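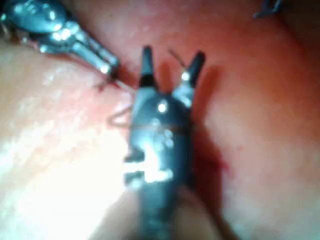
Tensioning a thread installation by hand is slow work, and most of the faults seen at opening come from the way each thread was gripped and tied. The method set out on this page is the one used for Nutura, a suspended work of 1,024 linen threads by Sze-wing Chung, and it will suit any piece in which fine thread runs between a ceiling grid and a floor plate. Choose a gripping tool with slender jaws that open wide, in the manner of the black surgical instrument with its jaws spread in a V and a thin strand of suture by the inner side of one of them. A broad-nosed plier will not pass between neighbouring threads once the grid is half full.

What you need

Waxed linen thread, on spools
Ceiling grid, drilled and deburred
Floor plate with matching holes
Long tweezers or slim forceps with smooth jaws
Small brass crimps, 2 mm bore
Spring balance
Masking tape and a soft pencil

Preparing the grid

Check every hole with a scrap of thread before the grid goes up. Draw the scrap back and forth several times under light load. If it frays, the hole needs more work with a countersink and fine paper. Number the rows on the upper face, where the pencil marks will be hidden from visitors.

Fix the grid and level it in both directions. Bring the floor plate in afterwards and set it with a plumb line from each corner hole. On an old floor, shim the plate. Do not adjust the grid to suit the floor.

Threading

1. Cut the thread to the full drop plus 900 mm. The excess is trimmed at the end.
2. Pass one end up through the grid, fit a crimp above the hole and close it.
3. Let the thread hang until it stops turning.
4. Feed the lower end through the floor plate and take hold of it from the side with the forceps.
5. Attach the spring balance and draw down to the working load. Close the second crimp against the underside of the plate.
6. Move to the next hole in the same row.

Work from the centre row outwards. Starting at one edge loads the grid unevenly, and the first rows will go slack as the later ones are added.

Retensioning

Linen moves with humidity. Leave the work overnight with the gallery lights and heating at their normal settings, then test one thread in every row. Anything visibly slack is cut out and replaced. Crimps are never reused. Eliécer Carhuamaca, who installed the piece at Zurasgate, allows 3 rounds of retensioning before the lighting is set.

Trim the tails last, flush with the crimps, and keep one full spool from the same batch with the work for later repairs.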